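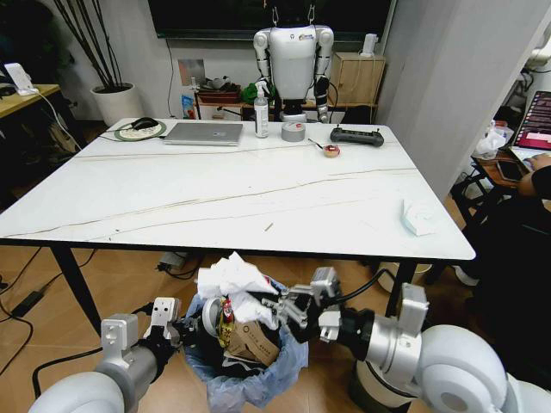 **When does the fire door inspection at Zakulgate have to be redone?**
Within 30 days of any item marked Fail, by whoever signed the sheet the first time.

## Fire door walk-through, second floor

Inspector: Adjoa Bawa
Date: 16 September 2023
Tenant contact: Bastian Sperling

- [x] **Stairwell A, closes and latches.** Pass. Closes with real conviction. Mind your fingers.
- [ ] **Stairwell B, closes and latches.** Fail. Stops an inch short and waits for encouragement. Adjust the closer, then test from fully open and from halfway.
- [x] **Labels legible, both stairwells.** Pass. Door B's label has been painted over and scraped clean again, by someone with a steak knife from the look of it.
- [ ] **No wedges or props.** Fail. Copy room door held open by a Wasach catalog, 191 pages, finally getting some use.
- [x] **Gap at sides and top, 1/8 inch or less.** Pass.
- [ ] **Smoke seals intact.** Fail on the kitchen corridor. Almost 8 inches missing at the hinge side. Ekua Essien has the part number.
- [x] **Hold-open magnets release on alarm.** Pass, on the second try. On the first the alarm panel was in test mode, my fault.
- [ ] **Signage.** "Fire Door Keep Shut" is present on the copy room door. See wedges.

Recheck B and the kitchen corridor together. Bastian wants the copy room left until the new shelving is in. I said no.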